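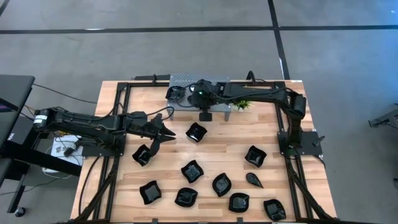 Striped butcher-block worktop with the black square dish at the left.

Ticket: Wood oil staying tacky on worktop
Status: Open, then solved (see the end)
Product: Rurix Hard Oil, clear satin
Opened: 10 December 2022

Hello all, hoping someone on the Skevau support desk can help me before I lose my temper with a tin of oil.

I've finished a beech worktop with Rurix and it won't go hard. I put on 2 coats, a day apart, with a lint-free cloth, and the second one is still tacky after 70 hours. The tin says it should be dry enough for light use well before that. If I press my thumb on it I leave a print, and if I put a mug down it makes a little kissing noise when I pick it up again. The bit by the window is slightly better than the rest, but only slightly.

What I've tried so far:

Opened the window (freezing, no difference I could feel).
Ran a fan heater along the skirting for an evening. It seemed to help while it was on, then the top was just as sticky by breakfast.
Wiped one corner with a dry cloth. Fluff everywhere. Don't do this.

The tin was bought in September and has been in the shed since then, so maybe it got too cold? I did stir it, though I'll admit not for very long. I sanded to 120 grit first and hoovered the dust off. Before that the wood had a coat of Prornent on it, a water-based thing, and I thought I'd got it all off.

Update 1

Thanks for the quick reply. You asked about humidity, so I borrowed a meter from next door and it says 74 per cent in there, which even I know is on the damp side. It's a utility room with a tumble dryer in it, so I suppose I should have seen that coming! I've moved the drying elsewhere and shut the door.

You also asked how much I put on. Too much, I think. I poured it straight onto the wood and spread it out, and I didn't go back and wipe off what was left on the surface, as I took "leave to soak in" to mean leave it alone. Reading the leaflet again with my glasses on, it says to remove all excess within the half hour. Oops. 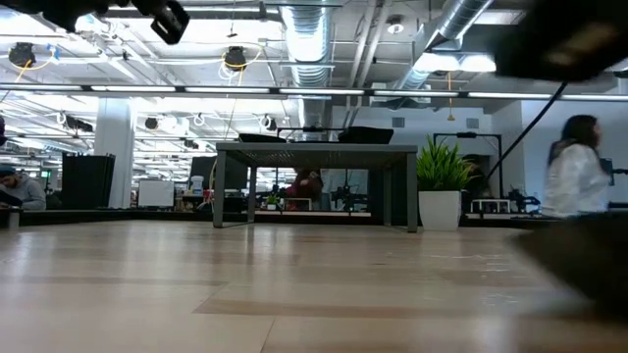
Oiled tops are hard to judge by eye, and that's been half my trouble, as I kept deciding mine was fine from the doorway and then sticking to it. You suggested getting down low and looking across the wood towards a light, and that really is the way to do it. It also made sense of what you said about shine and scuffs being separate things: on the pale planks in the photo there are soft white streaks from the ceiling lights, and then a patch of faint glossy scuffs right of centre, which is its own business. Mine has the same sort of streaks wherever the light falls, plus great shiny puddles that stay put when I move my head. So the puddles are oil sitting on top and the rest is just light. I'd been fretting over the wrong bits entirely.

Update 2

Did the white spirit treatment as you said. Damp cloth, a small area at a time, going with the grain, then straight over with a clean dry one. The amount of brown gunk that came off was shocking. I used an El Ouafi scrubbing pad on the worst puddle next to the sink and it came up lovely, though it did leave that spot a bit duller than its neighbours.

Cloths are laid out flat on the patio, by the way. I read the warning about oily rags catching fire and I'm taking no chances with that.

Update 3

Left it 3 days with the door shut and a dehumidifier going. It's dry! Properly dry, no thumb print, no kissing mug. The corner with the fluff in it needed a light rub with fine paper and you'd never know now.

There's one dull spot where I scrubbed. Am I all right to put a very thin coat over just that part, or does the whole top have to be done again for it to match?

Update 4

Just the spot, then, feathered out at the edges and wiped off after ten minutes. Will do it tonight. Happy for you to mark this one as solved, and please could someone print the bit about wiping off the excess in larger letters on the tin.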